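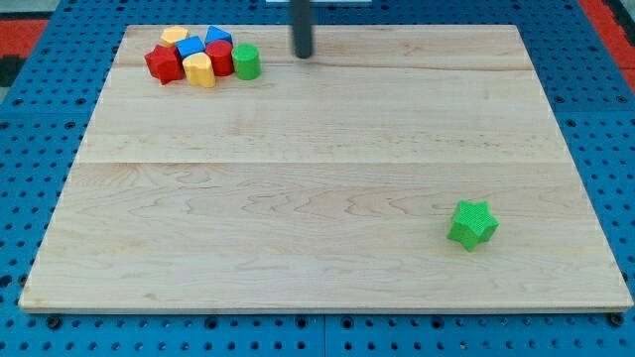

Johanna Lanz asked this morning why we are still pushing blocks with a plain rod when there are two perfectly good grippers in the drawer. She would like one paragraph on that before the numbers go anywhere. Fair request, see the end of the entry.

30 January 2018
Posted by the bench notes account

Search this notebook Go

Setup. Board on the pegboard table, same as the last round. Small block set, cubes, cylinders, the prism, the two yellow pieces, and the green star. Starting condition for the separation test is a tight group on one side of the board and the star well away from it on the other. Rod comes in from above. Nothing on the table was moved between the controller runs except the blocks themselves.

Purpose of the day was to compare the two controllers on the same arm, same tool, same commands. Narkard is the one we have been running since September. Eder is the replacement candidate. Both take a planar target for the tip and hold height on their own. Tool is the rod in both cases, clamped at the same depth. I marked the clamp line with a scribe so it can be put back.

Height calibration. Touched off on the bare wood at the near edge, center and far edge. The board is not flat. Far edge reads 0.6 mm above the near edge, and there is a small step at the plank joint. With the tip set to clear the far edge, clearance at the near edge is enough to ride up the side of the star when it is pushed on a point. With the tip set low for the near edge, it drags at the joint. Settled on a plane fit through nine touch points, entered in both controllers. Residual after the fit is 0.2 mm worst case, at the joint. Good enough for rod work. Would not be good enough for the Sonorgate fingers, see below.

Command rate. Left at the default on both. Narkard smooths the target stream whether you ask it to or not. Eder passes it straight through, and you hear that immediately in the wrist joint. Turned on Eder's input filter at the second setting and the noise went away. Lag increased, did not measure it yet.

Runs. 61 pushes per controller, from a fixed list of targets so the two can be compared line by line. A push counts as good if the named block ends within tolerance of its target and no other block has been moved more than its own width. The list was written before either controller was run and I did not edit it afterwards, even where I regretted an entry.

Narkard: 52 good. Failures are mostly overshoot at the end of long pushes. The smoothing carries the tip past the stop point and the block goes with it. Cylinders are worst. They rotate off the tip as soon as contact is off center and then the rest of the push is wasted.

Eder, filter on: 55 good. Overshoot nearly gone. New failure type, though - on direction changes near the group it cuts the corner and clips a neighbor on the way past. Path is within its own error limit according to the log, so the limit is too loose for this use. Tightened it from 3 mm to 1 mm and reran the failed lines only. Most of them passed. Not adding those to the score. A rerun of failures with a changed parameter is a different test.

Eder, filter off: stopped early. Wrist noise came back and I do not want to put hours on the joint for a setting we will not use.

Difference of three pushes is not a result. If anybody quotes it as one I will be annoyed. The failure types are the useful part. Overshoot on Narkard cannot be tuned out from our side, the smoothing is buried. Corner cutting on Eder can be.

Star. Kept separate from the above in my notes. Pushed into the notch between two points it tracks better than the cubes do, the tip seats itself and stays there. Pushed on a point it spins. The textured surface seems to help a little with holding contact, no numbers for that. Planner should pick a notch when there is one. At present it aims for the centroid and takes whatever it hits.

Stuck state. Twice a block ended up against another with no clear side for the rod to come down on. Both controllers did the same thing, waited and timed out. That is a planner matter and goes on Broremness's list with the other planner items, not here. I did put the logs in the shared folder.

We use cookies to remember your settings and measure visits. Accept Manage

Camera. Left alone today. Exposure fixed, white balance fixed. The detector confused the red cylinder with the red cube in a few samples when the two were close and partly overlapping in view. Only affects the scoring, which I checked by hand against a ruler. If we go to automatic scoring this needs fixing first. A steeper camera angle would help with the overlap, and would cost us some of the far edge.

Log size. The recorder writes every joint sample to disk and the file rolls over at 3000 lines, which is far too small. One push on Eder came out split across two files and the merge script dropped the header of the second. Fixed by hand. Raise the limit before the next session.

To Johanna's question. The rod has no state. It is not open or closed, it has no finger alignment, and when a push goes wrong the cause is either the controller or the plan. With the Sonorgate parallel gripper the opening width, the approach angle and the finger pads all come into it, and I would not be able to tell you which controller is better from a failed grasp. It also needs room for a finger on each side, and in a tight group there is none without pushing something first. So the rod stays until the controller is chosen. After that, gripper comparison on the same block set, Sonorgate parallel against the soft one, starting with the blocks spread out and then clustered. The height residual at the joint has to come down before then. Either shim the board or replace it.

Open items
Measure Eder lag with filter at setting 2.
Full list again with the 1 mm path limit, all 61 lines, fresh count.
Shim far edge of board, touch off again.
Recorder rollover limit.
Spare rod, same diameter. The present one has a flat worn on the tip, small, on the side that does most of the pushing. Wear was 4 hundredths at last check. Turn it a quarter before the next session and note the orientation.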